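Keeping the Calligraphy Cell Alive
Speaker notes, Thursday session, 25 minutes with questions
Jessie Purves

SLIDE 1. Title

Wait for the door to close. It sticks. Thank Cairns for the slot and for the coffee, in that order.

Say who I am: I look after one cell at Tadby. It has two arms, a table, a pot of ink and me. Before that I looked after a palletizer, and I miss the palletizer. Cardboard forgives you.

This is a maintenance talk. If you came for the learning side, Prokine are in the next room after lunch and their slides have graphs. Mine have a photograph and a spreadsheet.

SLIDE 2. What the cell does

Two small arms, bench mounted, facing the same felt. The right one writes. The left one is there to hold the paper, move the paper, and on bad days crease the paper.

The job is big brush characters on thin sheets. We picked it because a brush shows you everything. If the elbow has a little play in it, you will see that play in ink, on white paper, in front of visitors.

Pause here. Someone always asks why not a pen. A pen would hide my problems and I would have a quieter life. Move on.

SLIDE 3. The log

Show the spreadsheet, don't read it out. 782 entries since we started keeping it properly in September. "Properly" means each line has a time, a fault, what was done, and who did it. Before September we had a whiteboard and a lot of arrows.

Sort by cause. Let them look at it.

Top of the list is the grip. Then the brush. Then paper. Motors, drives, cabling and software, all the stuff we had spare parts for, come in underneath. I had a drawer full of connectors and no spare felt.

SLIDE 4. Grip

The jaw closes on the dark section just above the bristles, low down. We used to hold the brush up by the middle of the handle, the way a person would. It looked much nicer. It also gave the brush a long lever to twist with, and over a morning it walked around in the jaw until the tip was pointing at the wall.

Gripping low fixed the twist and gave us ink in the fingers. You can choose which one you want to clean up. We chose ink.

The pads are a soft strip we buy from Tutimix and cut ourselves. Things I would pass on:

Cut them all from the same end of the roll. The thickness wanders.
Degrease the jaw first, let it dry, then stick. I have skipped the second step and I can tell you how far a brush rolls.
Change both pads together, even when one looks fine. One new and one old puts the brush off center and you will spend the afternoon recalibrating an arm that had nothing wrong with it.
Write the change in the log. Yes, that one too.

After a pad change we run the cross: one stroke across, one down, same spot, 3 times. If the crosses sit on top of each other, we go. If they fan out, pads off and start over.

SLIDE 5. Finding the paper height

The longest part. Don't rush it, and skip the joke about the spirit level if the room is cold.

Felt is not flat. It is a sort of agreement. It packs down where the arm works most and stays fluffy at the edges, so the height you taught it on Monday is wrong in the middle of the sheet and right in the corner where you never write.

How we do it now:

Turn the mat a quarter turn at the start of every week. Free, and it did more than anything I bought.
Touch off dry, with a dry brush kept for that purpose, at the four corners and the middle of the writing area. The arm comes down until the motor current ticks up, then backs off.
Compare with last week's numbers. If the middle has dropped by more than 2 mm, the felt goes in the bin.
Redo the touch-off after anybody leans on the table. They will say they didn't.

Mention the touch-off brush by name (it has "NOT INK" written on it in marker) and that it has been inked twice.

SLIDE 6. Ink

We went to orange for a while because black ink on a black gripper is impossible to inspect. With orange you see every splash. It has been very educational.

Ink dries into a ring in the dish. The ring gets higher, the bristles ride up on it, and the brush comes away half loaded. The arm doesn't know. It writes a lovely dry character with great confidence. So the dish gets washed at noon and again at the end of the day, and goes back against its stop with the same side facing front. Our dip position is taught to the dish, and a dish that has drifted a finger's width gets you a brush pressed into the rim.

On dip depth: too deep and ink climbs into the ferrule, and the hairs start coming out in the strokes. Too shallow and see above. We press until the hairs just open, then lift slowly. Slowly is the part that took me a month to believe. A fast lift drips on the way to the paper, every time, and always on the clean bit.

SLIDE 7. The photo

Put it up and shut up for a few seconds. 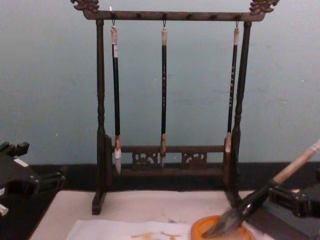 Right arm loading the large brush at the ink dish. Spare brushes on the rack behind.

Points to make while it's up:

Look where the jaw is on the brush. That's the low grip from slide 4.
A few hairs are splayed in the dish. I'm happy with that much. When they spread like a broom, the dip height has slipped and I stop the run.
The brushes on the rack hang with their tips down. Please do this. Stand a wet brush on its end in a mug and the water runs back into the ferrule, the glue goes, and by spring you have a stick and a separate pile of hair.
The rack itself has dragons or something like them on the ends. It came out of somebody's budget before mine. I wanted a length of aluminum extrusion and was outvoted.

If asked about the rack in the work area: yes, it's inside the reach. It's in the collision model as one plain box, dragons included. We modeled it carefully the first time and the planner found a clever way through the middle.

SLIDE 8. The left arm

The neglected child. It does a fraction of the moves, so it gets a fraction of the attention, and then one day the home position is off and it puts a crease in a finished sheet.

Same checks, same day, both arms. Exercise the jaw open and closed before the first sheet, even if it has nothing to hold all morning. Wipe the underside, where paper dust collects. Check the labels still match the cable ends. I once swapped the wrong gripper because I trusted my memory, and I'd like that hour back.

SLIDE 9. The routine, on one page

There's a handout. Hold it up. Read only the headings.

Morning: jaws, pads by eye, dish in its stop, one cross.
Noon: wash the dish, rinse the brush, wipe the fingers.
Close: wash everything, hang the brushes, cover the ink, park both arms well back from the felt.
Weekly: turn the mat, touch off, go through the log for anything that turned up more than once.
When something looks odd: stop, take a picture, then touch it. I get this one backward constantly.

SLIDE 10. What I'd do differently

Start the log on day one, even a bad one.
Buy the felt in bulk. Same batch.
Put a tray under the dish. We still don't have a tray under the dish. It's been on the list since the list was arrows.
Stop using "it's probably the software" as a first guess. On our log that guess has a poor record, and the software people at Cairns have asked me to say so out loud. There, said.

SLIDE 11. Questions

Likely ones:

"How long does a brush last?" Depends who washes it.
"Do you use force sensing?" Motor current only. It's good enough to find a table and too coarse to feel a bristle. I'd take a proper sensor if one is going.
"Can it sign its own name?" No. Move to next hand.
"Could we come and see it?" Yes, any afternoon, call first, wear something you don't mind getting orange.

Pick up the handouts that are left. Take the adapter back to the front desk this time.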